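Whole peppercorns or ready ground for a winter self-catering trip?

Forum > Food and Drink > Cooking Away From Home

mossy_kettle
16 Nov 2018
Right, we've booked a flat in the Sauerland for a week in December, six of us, and I've been put in charge of the food again. Last year I took half the kitchen with me and my other half has made it very clear that isn't happening this time (the boot has to fit sledges!). So I'm trying to get the spices down to one small bag. What do you all bring? I'm mostly stuck on pepper. Do I take whole peppercorns and a grinder or just buy a pot of ground and be done with it?

plumduff
Whole, always. Ground pepper tastes of dust after a fortnight and you'll be making stews, where you want something with a bit of bite. A grinder weighs nothing.

hobnail
Disagree with plumduff already, sorry. We did a week near Lolosberg and the grinder jammed on the second evening, so I spent the rest of the holiday bashing peppercorns with the bottom of a mug. Never again. Ground for trips, whole for home. Six hungry people coming in off the snow do not care.

plumduff
Sounds like a bad grinder to me. I've had my Ornoser for years and it's been in and out of rucksacks without a grumble.

hobnail
It WAS an Ornoser!

tinlid
Ha. Might I suggest a middle way, which is to grind what you need the night before you go and take it in a jam jar? I do 30 grams for a week and usually bring some home. It keeps its smell perfectly well for that long. I do the same with cumin and coriander, toasted first in a dry pan, then ground together as they always end up in the same pot anyway.

mossy_kettle
Ooh, I like that. Would you do nutmeg the same way? There will be mashed potato. There will be a LOT of mashed potato.

tinlid
No, leave nutmeg whole. One nut in the corner of the bag and use the fine side of whatever grater the flat has.

fennelfan
If the flat has a grater. We've stayed in places with 50 wine glasses and one blunt knife. I'd email the owners and ask. Also ask about a casserole dish with a lid, because that's the thing I've missed most, and you can't do red cabbage properly without one. Mine takes 90 minutes on a low heat with apple, vinegar, a couple of cloves and some brown sugar, and it's better the next day, so make it on your first evening when everyone's tired and eating bread and cheese.

mossy_kettle
Emailed! They say yes to the casserole and "we think so" to the grater, so I'm bringing my own. Cabbage is on the list, thank you. Can I be cheeky and ask how much sugar?

fennelfan
Two tablespoons for one cabbage, then taste it. Depends how sharp your apples are.

hobnail
You can also just buy red cabbage in a jar over there and it's very good. I know, I know. But it's a holiday.

fennelfan
hobnail, I'm going to pretend I didn't read that.

mossy_kettle
So I've had a go at sorting things out today. Supper is planned for five nights and we'll eat out on the other two. Goulash with 400 g of onions (my mum's rule, and it's the onions that thicken it, so no flour), lentil soup, sausages with mash and the cabbage, a big tray of roast veg, and pancakes for the last night to use up the eggs. I've gone off little packets completely after the paprika burst in my bag last time and turned a jumper orange. Proper lids from now on, see-through if I can, and the small stuff stays in the jars it came in.
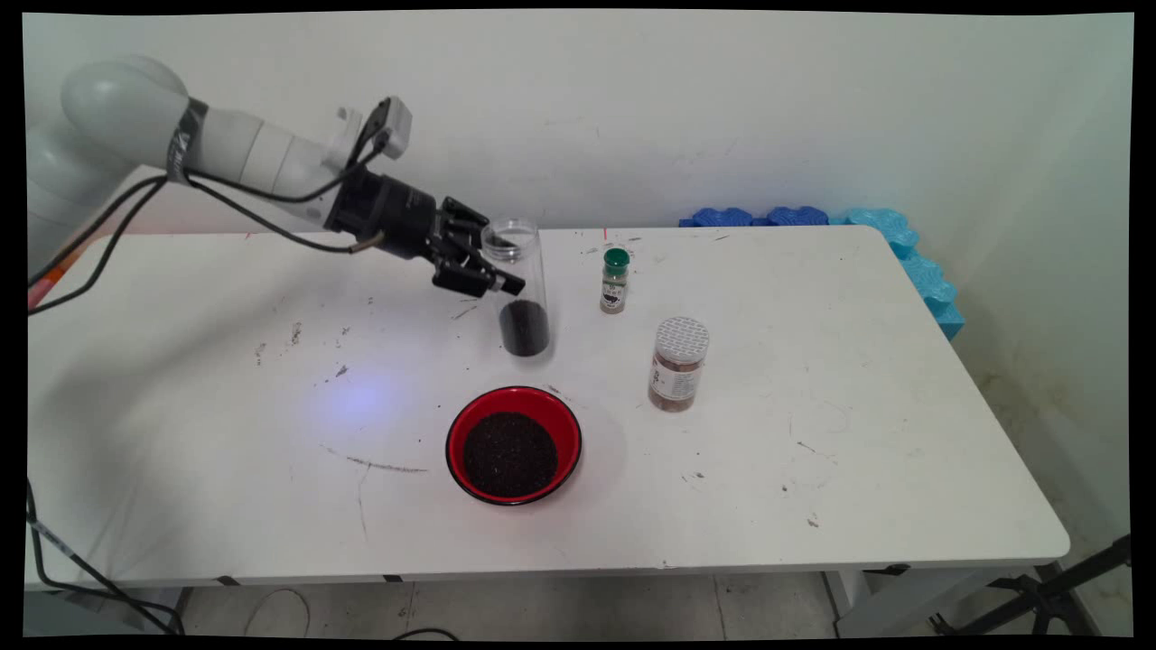
skillet_sue
Don't forget caraway for the goulash! And I'd swap the roast veg to the first night, as flat ovens are a lottery and you'll want to know early on whether yours burns everything at the back.

mossy_kettle
Good thinking, swapped. That bumps the cabbage to night two but I can still cook it on night one, can't I?

fennelfan
Yes, just let it cool and pop it in the fridge, or out on the balcony if the fridge is full of beer.

hobnail
Balcony is fine until a marten finds it. Ask me how I know.

plumduff
Still say whole peppercorns.

tinlid
There's a decent farm shop in Skaditz if you're driving through, by the way. We got smoked sausage and a sack of floury potatoes there and both lasted the week. Shut over lunch, so get there before twelve.

mossy_kettle
We are driving through! Right, potatoes coming off my list then, that's half the boot back. Does anyone know if they do eggs?

tinlid
They did when we went, on the shelf by the till. Take your own box.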